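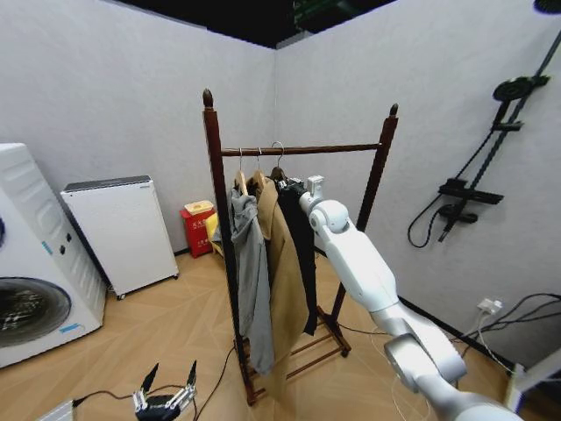
Fig. 5-1. Head view. Right gripper at the top of the black garment, grey jacket and tan coat on the rail.

5 Recording the hanger task

Read this section before you record anything you plan to keep. The Trikaven overview says a new operator can produce usable episodes in an afternoon. We have not seen it happen, and the steps below assume you haven't either.

5.1 Setting the rack

1. Stand the rack so the head camera sees both posts and the full length of the rail.
2. Hang the garments with their hooks over the bar. Vary the order between batches. A batch of 50 episodes with the coat always in the same spot teaches the model where the coat is, and very little about coats.
3. Check that the garment you want can be reached without dragging its neighbour along the rail.
4. Type the garment order into the batch notes. Auto-label will offer to do this for you. Decline. It confuses dark colours and never reports low confidence.

Note: Leave other objects in the room where they are during a batch. Whether background variety helps this task is claimed often and has been tested here once, by Noemí Trujillo, with a result too small to call.

5.2 Checking the wrist camera

1. Open the fingers fully and bring the gripper up to the rail.
2. Confirm that both fingers appear in the wrist view.
3. Move the wrist slowly from side to side and watch the cloth edges. Some blur is normal close in. If you can't tell which hanger is which, slow down.
4. Save one still to the batch folder. 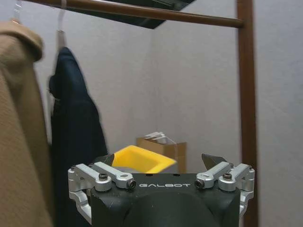
Fig. 5-2. Wrist view, fingers open and empty. Tan coat and navy jacket hang to the left of the post.

The status light for this camera goes green when frames arrive. It does not go green because the frames are any good. Look at the still.

Caution: Cloth can catch in the finger linkages. Stop the arm before you free it by hand, even if the arm looks idle.
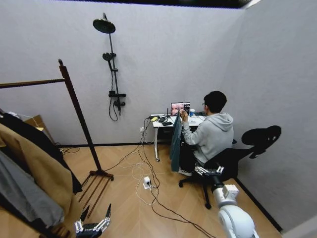 5.3 People, cables and the floor

Get agreement from everyone in the room before recording starts. The head camera takes in desks, screens and whoever is sitting at them. The Farley privacy filter blurs faces it recognizes as faces, so check profiles and the backs of heads yourself, along with anything open on a laptop.

Walk the floor before each batch. Cords shift when chairs roll. Keep loops away from the rack base and out of the path of the arms.

Caution: Anyone seated within reach of an arm must know where the stop button is. Telling them last week doesn't count.

5.4 Grasp and lift

1. Approach the hanger from above the shoulder of the garment.
2. Close on the hook or the neck of the hanger. Cloth-only grasps are to be marked as failed, however nicely they finish.
3. Lift until the hook clears the bar, then pause for 2 seconds.
4. Return the hanger to the rail and open the fingers.
5. Mark the outcome before starting the next episode.

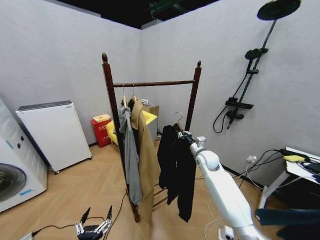
Fig. 5-3. Head view. Hanger held by its metal hook, black garment hanging free beside the right post.

Keep your failures. The Mofokeng export drops them by default, under a setting called "Clean", and the success rate it then prints is of no use to anyone. Turn the setting off before export.

Note: Have a second person review the outcome marks. Sibusiso Cele's check in September found operators passing their own near misses, this manual's author included.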